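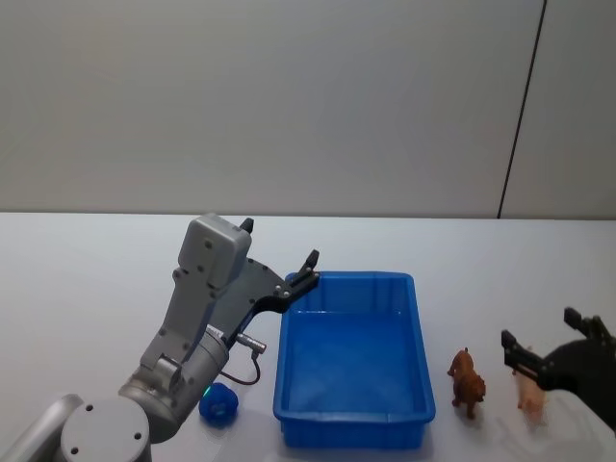

Questions people ask me about buying a two-arm bench setup

Last updated Dec 7, 2024

I'm Viorica Yordanov and I do the purchasing and most of the planning for our little automation group at Tranero. Ever since I posted our budget notes in February I've been getting the same emails over and over, so I finally put the answers on one page. I'm a buyer who learned this stuff on the job, so if you want gear ratios, write to Krešimir Mujić (he loves those emails, I promise).

What do I need to buy first?

The table! Everybody shops for arms first, and I did too. Then the arms showed up and we had nothing decent to bolt them to. A good flat table has a longer lead time than you'd think if you want it in a specific size with mounting holes already in it. Order it the same day you order the arms, or before.

Does the color of the table matter?

More than I expected. We went with matte white because Krešimir wanted things to stand out against it, and I have to say he was right. A blue tray on a white table is very easy to see, for people and for cameras. Glossy white is cheaper, but you get glare off it. If you've already got a glossy one, try a roll of matte vinyl before you replace the whole thing.

Should I buy two arms or start with one?

It depends on your task. If all you want is to pick up a thing and put it in a tray, one arm will do it and you'll save a pile of money. We wanted both sides of the table covered, with a gripper on the left and another on the right and the tray in between, so we bought two. What I would NOT do is buy one now and one next year, unless the vendor promises in writing that the second will be the same revision. Kevin Cárdenas, who ran purchasing before me, got burned on that at his last job and still brings it up at lunch.

Grippers: are they included?

Usually no. Read the quote line by line. The first quote I got from Kettler looked wonderful until I noticed it stopped at the wrist. Gripper, adapter bracket, cable and connector were all separate lines on the second page. None of them was scary alone, but together they ate what I'd set aside for spare parts.

Go with plain two-finger parallel grippers unless you have a good reason to want something fancier. Ours have handled most of what we've tried, and fingers are easy to swap.

How many spare parts should I budget for?

Fingers and cables, fingers and cables. I keep 3 sets of fingers on the shelf at all times. Cables are the sneaky one. Anything that loops outside the arm is going to rub or snag sooner or later, and a cable with a special connector can take weeks to arrive. Buy a spare of each on the first order, when you may be able to talk the vendor into a discount.

What should I put in the budget for test objects?

Put in a line for it, even a small one. I set ours at 100 dollars and we've spent 57 of it. A shallow plastic tray, a bumpy ball, a few toy animals (we've got a pig and a brown one that half the office says is a dog and the other half says is a lion cub). Toys are great for this. They're cheap, they come in awkward shapes with little legs, and if one gets squashed you shrug and open the next bag.

Two tips from me. Buy duplicates of everything, in the same order, so you get the same color and size. And get a ball with some texture on it. The smooth ones we tried kept rolling off the table and I was the one crawling after them.

Can I expense toy animals?

Ha! Yes. Shahnaz Munasinghe in our finance office asked me to list them as "test fixtures, small" and it went right through. Ask your own finance people what they'd like to see before you file it. They'd much rather get a weird question than a weird receipt.

How much room does it take?

More than the table. Measure how far each arm can reach in every direction and then add space for a person to walk behind it. You also want a plain background if you're using cameras. A light gray wall is perfect, and if you're putting up panels, don't lose sleep over a seam. I asked for a quote on filling and painting one and closed the email pretty fast.

Check your outlets too! I forgot that the controllers need a place to live, with air around them, and we ended up paying an electrician for an extra visit.

Lease or buy?

We bought. Asari offered us a lease that looked fine for the first year, but the buyout at the end was 50 percent of the list price, and I couldn't make that work on paper. If your project has a hard end date, a lease may suit you better. Ask who pays for shipping the arms back, and whether you have to keep the original crates (you probably do, and they're huge).

What about used arms?

I'm nervous about used, but I know folks who've done well. Ask for the hours on each joint, ask whether the software license transfers, and ask for a video of the arm moving through its full range. If the seller gets vague about the license, walk away. We nearly bought a used pair through Dolen and the license would have cost us more than the arms.

How long did it take from the first quote to having something on the table?

Longer than my spreadsheet said. Quotes and approvals dragged on the most, and the delivery itself was pretty painless. Radka Jurić did our bolting and wiring, and she says to leave yourself a full week just for that, with nothing else on the calendar. I'd listen to her.

What would you do differently?

I'd order the table sooner, and I'd ask for training hours in the original quote. Adding them later meant a whole new purchase order with new signatures. I'd also get more trays. We have one blue one that everybody likes, and it has never been on the right table when I needed it.

Can I get a copy of your spreadsheet?

Sure, email me and I'll send it over. I take our prices out first, but the line items are all in there, including the ones I forgot the first time around. If you spot something missing, let me know and I'll add a row!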